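How to Enter a Team in the Drumesstead Youth Flag Football League

The following guidance is intended for team managers entering a side in the spring season. It covers registration, roster rules, equipment and the duties that fall to each team on game days. Managers who entered a team last year should read it again, as the roster deadline and the transfer rule have both changed.

Before You Begin

Each team must name one manager and one assistant. Both must be adults, and both must complete the league's background check before any player is added to the roster. A check completed for another youth sport in the town is accepted if it is still current. Send a copy to the registrar, Corina Grecu, with the team name in the subject line.

Step 1. Open a Team Account

Go to the registration page and select "New Team." Enter the team name, the age division and contact details for both adults. Team names may not include the name of a business unless that business is the team's registered sponsor. Arumugam Hardware and Momine Dental sponsor teams this season, and their names are already reserved.

Once the account has been opened, the system issues a team code. Write it down. Parents will need it to register their children to the correct team.

Step 2. Build the Roster

A team may register no fewer than 9 players and no more than 14. Games are played six a side. Every player must be registered by a parent or legal guardian; managers may not register a child on a family's behalf, even with written permission.

Players are placed by their age on the first day of March. A player may move up one division with the consent of a parent and the approval of the division coordinator, Gøran Brekke. No player may move down.

Rosters lock at 6 p.m. on the Sunday before the first game. After that time a player may be added only to replace one who has withdrawn through injury or a change of address.

Step 3. Pay the Team Fee

The fee is $63 per player and is paid by each family at registration. It covers field use, officials and one jersey. Families who need help with the fee should write to Vimala Annamalai, who handles all requests in confidence. The assistance fund stands at $3000 for the season, and early requests are encouraged.

A refund is available in full until rosters lock. No refunds are made after the first game has been played.

Step 4. Collect and Check Equipment

Flag belts, cones and two footballs are issued to each team at the Pavard Field clubhouse. The manager or assistant must sign for them. Before leaving, check that every belt clip closes firmly and that both flags pull free without tearing.
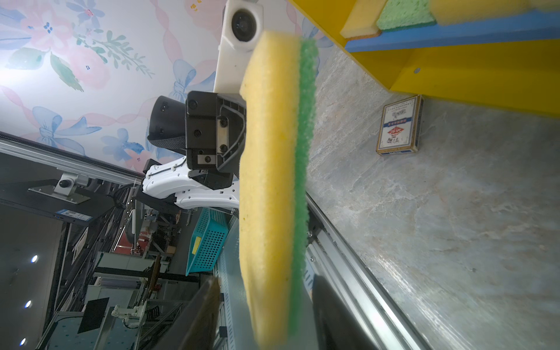 Players provide their own mouthguards and shoes. Molded cleats are allowed — metal cleats are not, at any age. Shorts with pockets may not be worn in games, as fingers can catch in them during a flag pull. Jerseys must be tucked in so that the belt is visible on all sides.

Step 5. Prepare for Game Day

Arrive at least half an hour before kickoff. The manager should bring a printed copy of the roster and hand it to the referee during the coin toss. The team listed first on the schedule is the home team and supplies the scorekeeper; the visiting team supplies one adult for the down marker.

Scores must be entered in the team account by 9 p.m. on the day of the game. If the two managers disagree about a score, the referee's card is final.

Questions about fields and weather closings should go to Padmavathi Kandasamy. Questions about the rules of play should go to the division coordinator. Please include your team code in all messages.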